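Sep 4, 2023

Quick one, bus in ten mins and I've not eaten. Back at Drustard after the week off. Feet hurt already. Forgot my decent socks so had the thin ones on in the boots, stupid.

Morning was all paperwork. Somebody had put the Aravena order in twice, once as 2,042 and once as 2,072, and neither matched the delivery note. Spent till break on the phone. On hold mostly. Same four bars of piano over and over. In the end they said go with the lower one and they'd send a new sheet, which hasn't come. Will chase tomorow.

Break: tea, half a flapjack. Machine's still out of milk. Bring own milk!! Have written that on my hand.

Then over to the bay to do the bins. Quite like the bins, if I'm truthful. Big grey metal things, sides sloping in, all scuffed to bits on the inside. Got sheet 567 to fill in for each lot and the boxes on it are tiny, my writing goes all over the edge. Did 19 sheets before dinner. Hand like a claw.

Dinner was a cheese roll from the Evetti van, dearer again. Ate it on the wall outside, sun was out for once. Nice ten minutes. Then a wasp.

Afternoon slower. Got on with the bars. Reddish-brown ones, a few left lying all ways at the bottom of a bin, and I do hate it when they're like that, want to lean in and line them up straight. Didn't. Not allowed to lean in, fair enough. Just stood there with my clipboard itching to.

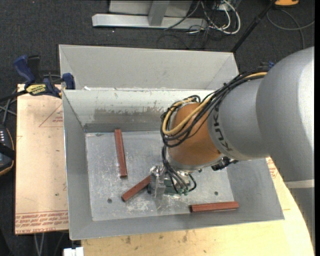 Three bars in the bin, every one pointing a different way.

Swept up after, lost my pen, found it in my other pocket. Form went in late but it went in. Asked about the Flindunska job and got a shrug, so no idea if I'm on that or not. Would like to know before I book the dentist.

Need: milk, thick socks, new pen, plasters. Ring Mum. Put the bin out, the one at home, it's the green this week I think. Or is it the brown. Check next door's.

Right, bus. Will write propery tomorrow.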